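Wiltunance Library Help: Borrowing and Returns

Question
Interlibrary loan of a Chinese reference book -- may I request selected chapters only?

Posted 24 July 2023

I hold a reader's card at the Bostance branch and wish to consult a Chinese reference work held at the Nanayakkara reading room. The volume runs to more than 900 pages and the catalogue marks it as restricted. Is it possible to request certain chapters, and what is the usual charge? I should need the material before November.

Reply 1 (accepted)
Restricted volumes are not sent between branches. Readers may, however, apply for copies of single chapters under section 14 of the lending rules. The application must state the shelf mark, the chapter title in the original script and the first and last page of each chapter. Titles given only in translation are returned to the reader unprocessed.

Readers who do not have these details may ask the holding branch for a copy of the contents pages, and this is supplied without charge. 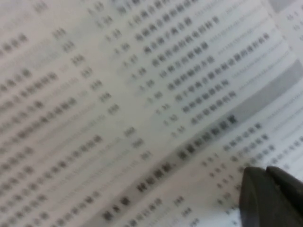 Once the form has been accepted, the branch will confirm the cost in writing. Copying is limited to 300 pages per reader in any year -- requests above that figure are referred to the branch manager. Payment is due before copying begins.

Reply 2
The form is number 174. It used to be handled through Flokamov but I believe that has changed.

Reply 3
Please note that the Nanayakkara room closes for stocktaking in November. Applications should be lodged well in advance.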